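Home | Threads | Apps | Privacy | Newsletter | About

1/ Nomum pushed out its "Quiet Feed" update in February and I've had it on my phone long enough to be annoyed by it. Thread on what it does, what it says it does, and the distance between the two.

2/ The pitch: flip one switch and your feed shows only people you follow, newest post first. No suggested accounts, no "popular near you." People have been asking for this since the app had a chat tab. I was ready to be pleased.

3/ First problem is finding the switch. Profile, then Settings, then Content, then "Your experience," then scroll past the ads section. I follow 400 accounts and two of them had found it on their own when I asked.

4/ Second problem. It turns itself off. The first time, I figured I'd tapped something. Then I started writing down the time I switched it on. Every time, 8 hours later, I was back on the regular feed with no notice.

5/ The help page calls this "refreshing your preferences." My preference was already fresh. I'd set it that morning.

6/ So I kept a log. I scrolled 1254 posts with Quiet Feed on, a tally mark for each post from an account I don't follow. There should have been zero. There were 31. Most carried a tiny gray label reading "Shared interest," and apparently that isn't the same as "Suggested."

7/ I'd love to know who decided that. If I didn't follow the account and you put it in front of me, you suggested it.
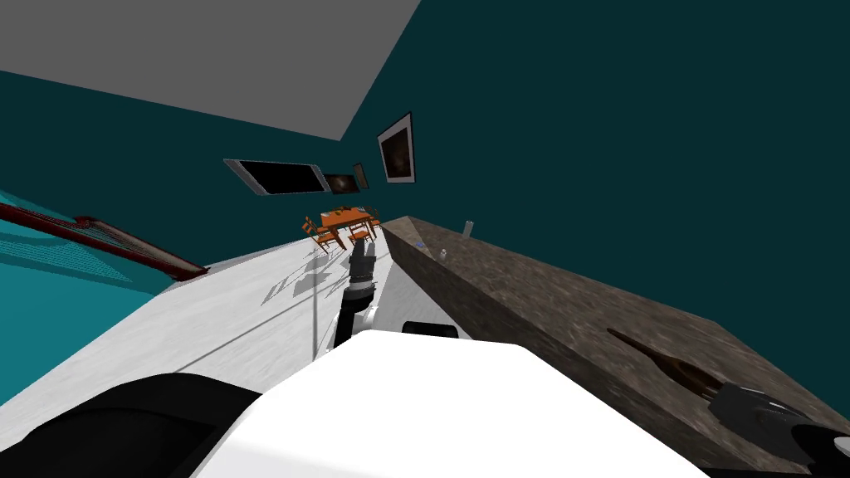 8/ Then there's the order. "Newest first" was mostly true. But if a post picked up a lot of replies it jumped back to the top, with the time hidden until you tapped on it. I got a storm warning for Grencombe that was two days old. It was sunny out.

9/ A few of you said Sanis does this better. I tried it for a week. Sanis does have a real time-ordered feed and it stays on, I'll give them that. It also sends you a push alert every time someone you follow likes anything, and the setting to stop it is per person. Per person!

10/ Bevan is the other one that keeps coming up. Clean, quiet, no complaints about the feed itself. My trouble is that I don't see how it pays its bills. No ads, no fee, and a privacy policy with the word "partners" all over it and not one of them listed. Maybe it's fine. I've heard "maybe it's fine" about a lot of apps I later had to delete.

11/ Back to Nomum. I wrote to support with the log attached. The reply thanked me for my passion and told me to reinstall. I reinstalled. Quiet Feed was off, and so were the 60-odd muted words I'd built up over the years. Those didn't come back.

12/ If you're about to reinstall anything on their advice, go to Settings, Content, Muted words and take screenshots first. There is no export.

13/ What bugs me is how the launch got covered. Nearly every write-up I read was the company's own post with the sentences moved around. "Gives users back control." Did anybody leave it on past lunch?

14/ Their post also says people in the test group were "happier with their time in the app." Happier than who? Measured how? I went looking for anything behind that line and found a cartoon of a person in a hammock.

15/ My guess, and it is a guess: the switch exists so they can say it exists. If it stayed on, people would run out of posts, close the app, and see fewer ads. A switch that wears off by dinner costs them very little.

16/ I could be wrong. It could be a bug, and the next update could fix it. I'll run the same log on the next version and post whatever I get, including if it makes me look silly.

17/ For now I have a list called "actual friends," pinned to the top tab. Lists still show in order and nothing gets added to them. I expect that to last until somebody over there notices.

1227 likes | Reply | Save

Comments

pondweed_dan
Mine goes off after 8 hours too. I thought it was my battery saver.

tallgrassmeg
I lost my muted words last year the same way and support told me they'd "look into it." Still looking I guess

oh_fenwick
Devil's advocate, most people don't want this and would never notice if it turned off. You're not the average user.

quiltsandbytes
@oh_fenwick then why make it the headline of the update?

r_lowtide
Sanis alerts can be shut off from your phone's own settings, fyi. You lose messages too though so pick your poison

pondweed_dan
Does the list trick work on a tablet? I don't get the pinned tab there.

Load more comments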